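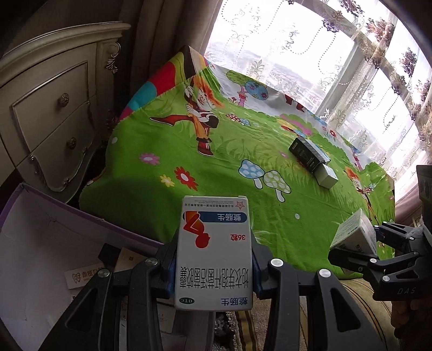 Can a machine sort the medicine boxes yet?

Household tips: small chores, and how far the machines have come with them

Last updated 22/01/2026

Sorting out the family medicines is one of the duller jobs in the house, and readers ask whether there is anything they can buy to do it for them. The short answer is no. There are machines that help with parts of it, and the rest still goes faster by hand. Below is how to do the job, step by step, with a note on how well a machine copes with each step at present.

Clear a surface first

Use a bed or a table and cover it with one cloth. A plain sheet is best, since a busy print makes small boxes hard to find for you and harder still for a camera. Pull the cloth tight. Pick somewhere near a window if you can, because the print on medicine boxes is very small.

Machines: they can't do this one. Spreading a cloth flat over furniture is slow and uncertain work for any robot arm I have watched. Do it yourself.

Take everything out before you sort

Empty the drawer or box completely. Other things always turn up: clips, business cards, a tube of something with no box. Put those in a separate container and leave them until the end.

Machines: fair. Picking one stiff carton off a flat surface is now a reasonable job for a two-finger gripper. Cartons have straight sides and weigh very little. The trouble starts when they overlap, and again when they lean on each other. Declan Tawhiri, who tests arms for a packing shop called Rees, told me he allows 3 tries per box before he steps in. A person doesn't need 3 tries.

Hold the box by its narrow sides

This applies to hands as much as to machines. If you press on the wide face of a half-empty carton it caves in, and the flaps pop open. Hold it by the narrow sides or the ends and the face stays clear for reading. Soft finger pads help. If your own fingers are dry, a rubber thimble from the stationery store does the same thing.

Read the storage line

Look for the storage temperature and the warnings, which may be on the back or on one side. Not everything belongs in a bathroom cabinet, where it gets warm and damp. Anything marked for a cool place should go in a bedroom drawer or a closet away from the radiator.
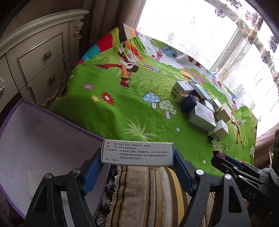

Storage line at the top of the panel: keep sealed, in a cool place, not above 20°C.

Machines: good at the reading, poor at the turning. A phone app will read a printed panel and translate it if needed. It can't turn the box over to find the panel, and it will read an upside-down box badly or not at all. Check anything it tells you against the box before you rely on it. If a label isn't clear, ask a pharmacist.

Check the date

Expiry dates are often stamped into the end flap with no ink. Tilt the flap toward the light. Write the date on the front in marker, large, so you don't have to look again next time.

Machines: poor. I tried 17 boxes with the Mever label app and had to type in most of the stamped dates by hand.

Group and put away

Sort by what the medicine is for, then put the earliest date in front. Keep each leaflet in its own box. Binder clips are handy for loose leaflets, but don't clip blister packs, as the foil tears. Store the lot up high or locked if there are children in the house.

Machines: placing a box in an open bin is fine. Sliding it into a tight row in a drawer is not. Drawer pulls are a separate problem, and the small round ones are awkward for most grippers. Leave the drawer open.

What it costs you in time

Salvador Frade runs the repair bench at Dratby and set up an Ededari arm to move empty cartons from a table to a bin. It took 40 minutes for a pile he then did by hand in 3. He still uses it, for parts boxes that are all one size, and lets it run through lunch. That seems to me the right use for one now. A shop floor with the same carton all day suits a machine. A family drawer with a different size and shape every time doesn't.

Getting rid of the old ones

Take expired medicine to a pharmacy that accepts it. Don't flush it unless the label says to. Black out your name on prescription labels, flatten the empty cartons and recycle them with the paper. Blister packs usually go in the trash, but check your local rules.

Do the whole drawer again next January.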